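Glassware placement is taught on the Hadton bench by remote control, with the operator driving both arms and the recorder saving wrist and overhead views together. Record one task per session.

1. Home both arms and open the grippers.
2. Close on the stem or bowl and lift clear before moving sideways.

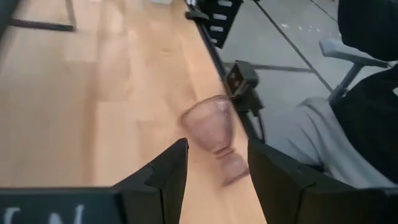 3. Keep the lift speed the same in every take – the policy copies hesitations as well. 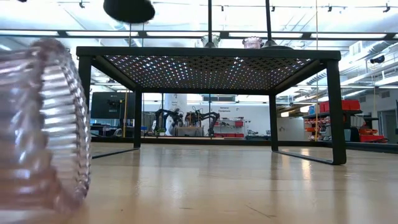

**Yae Minami**, controls engineer
5 September 2025

4. Set the item down on the perforated surface, open, retreat upwards, stop recording.
5. Vary the start position between takes.
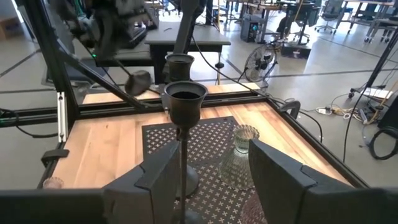
Ritchie would discard any take with a regrasp in it. I keep up to 20 in a set of 500, tagged.

6. Replay each take at half speed before export.
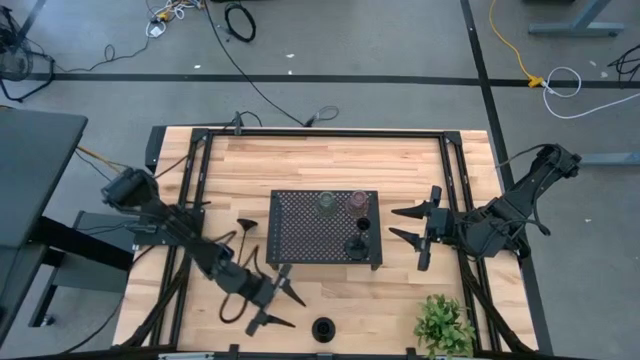 **Can hand-guided takes go in the same set?**
Keep them separate, as their joint timing differs.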